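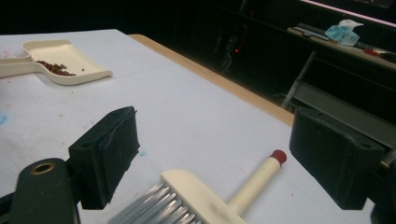 Cleaning brush on the papered table

Forum > Food & Benefits Policy > State and Local

Thread: Bridthorpe summer meal money, who's following this?

katine_road
So excited about this one! The Bridthorpe council votes in October on topping up grocery cards for families whose kids get free lunch at school. It would cover the summer weeks when the cafeterias close. 547 households would get it in the first year. I've read the whole draft twice and I love it.

mbaird33
I like the goal but I'm not sold. Why a separate city card? We already have the state one, and plenty of stores on the Wumari side can barely run that. Put the money into the lunch sites at the parks.

katine_road
The park sites are great, I take my two there! But you have to be there between 11 and 1, and the kids have to eat it on the spot. If you work days and Grandma doesn't drive, that's a no. A card works at 9 at night.

pellwater
Same on our street. Closest site is 3 miles and the bus skips it in summer.

mbaird33
Then fix the bus. I mean it, that helps everybody all year.

katine_road
Do both!! I'd sign that petition today.

S_Khalaf
Sawsan Khalaf here, I helped write the comments from the Katine parents' group. One correction — the draft doesn't create a new card. Page 2 says the city money loads onto the card families already have. The earlier version did have its own card, so I can see where that came from.

mbaird33
OK, I had the old version. That takes care of half my complaint. Still think the sites get shortchanged, their budget is flat.

S_Khalaf
It is flat, and we said so in our comments. Please say it too, they take written ones until noon the day of the vote.

pellwater
Does it cover kids in foster care? Our niece just moved in with us and her school papers are still over in Baird.

S_Khalaf
Yes, and she shouldn't need to reapply. Message me and I'll send you the form the school office uses.

pellwater
Sent, thank you so much!

katine_road
This is why I love this board. I'm bringing the kids to the vote — who else is going?

mbaird33
I'll be there. Probably arguing about buses.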